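Home | Kitchen | Workshop | Cleaning | Odds and Ends

Thursday, June 24, 2021
By Heike Kettler

Every few months another list of extension lead "hacks" goes round, and most of them deserve ignoring. Bread tags as cable labels? They drop off. Masking tape and a biro lasted 6 years on mine.

I'm also wary of the cable boxes sold for hiding a power strip. A lidded box keeps the dust off, I'll grant you, but it keeps the warmth in as well. I leave my strip out on the worktop where I can see it, with the lead straight and nothing heavy standing on it.
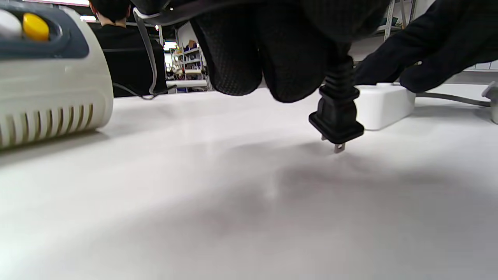

The next bit of folklore is that unplugging everything at night will pay for a holiday. Do the sums before you believe it. What I do unplug is anything with a motor or a heating element, and I hold the body of the plug when I do it. Pulling on the cord is how you end up with a loose collar and bare wire.

Vents are worth more of your time. Dust and kitchen grease settle in the slots and bake on, and no miracle spray has shifted it for me. Pull the plug first, then use a dry paintbrush and the narrow vacuum nozzle. Go gently – no knitting needles, whatever your aunt says.

Walid Matar wrote in from Larkisthorpe to recommend wiping plug pins with vinegar. Please don't. If the pins are scorched or pitted, the plug wants replacing and the socket wants looking at. If they're only dusty, a dry cloth will do.

And check the rating printed on the strip before you add a kettle to it. I still meet people who haven't looked.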